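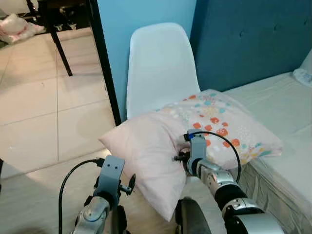

Which way around does the pillow go?
Whichever you like! Ours at Girbridge have the dots bunched at one end and plain pink at the other, and most guests put the dots up by the headboard.

Do I have to strip the bed when I leave?
No, please don't trouble yourself - a quick check for bottles and blankets is plenty.
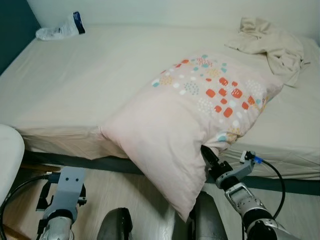 Pillowcases we wash after every stay, and a spare set is in the closet.

Can I ask for a second pillow?
Of course, up to 2 per bed. 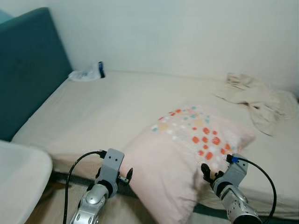
Lucrezia Fabbri: One was enough for me, but I'd love to know where you buy the cases.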